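### 2.1 What counts as "easy to assemble"

Claims about flat-pack furniture are mostly claims about time, and we are not convinced that time is the right thing to measure. The Jenus survey, which most later work leans on, asked 2152 households how long a job took and took their word for it. Fukuda and Slaoui repeated the question in June and got much the same answer, but the same question asked twice is still a weak one.

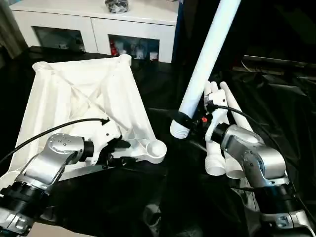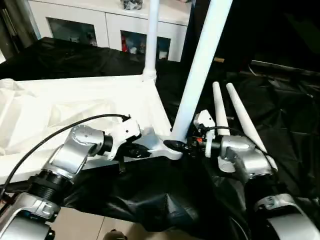
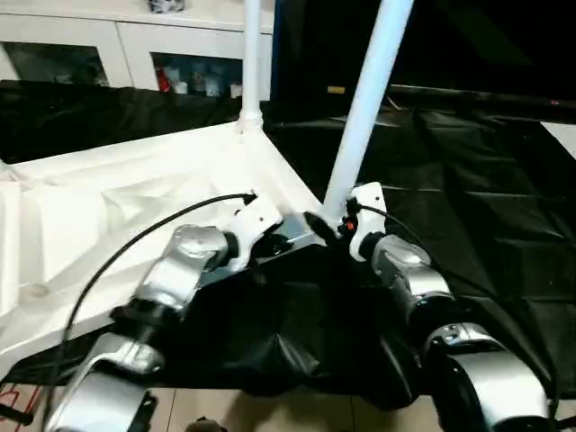 **Figure 2.** Large white pieces during handling.

Our doubts are of two kinds. First, people remember the finish better than the start. Tawfik's diaries from Stomville show households leaving out the unpacking, the hunt for a flat bit of floor and the first wrong turn -- all of it, in our view, part of the labour. Second, the surveys treat a household as one worker. In 8 of the diaries the person who filled in the form was not the person who did the work, and we see no reason to think the larger sample was any cleaner.

Belhaj argues that these errors cancel out once a sample passes 1000. We can't find the argument for this in his paper, only the statement. Errors that all lean the same way don't cancel, and people who have finished a job tend to say it was quicker than it was.

The Lanz scale tries to get around the problem by scoring effort instead of minutes. It is an improvement, though a modest one. Châu found that the same respondents, asked again after a fortnight, moved their scores by up to 2 points in either direction, and the scale's defenders have yet to explain why. Until they do, we report Lanz scores beside our own results but draw nothing from them.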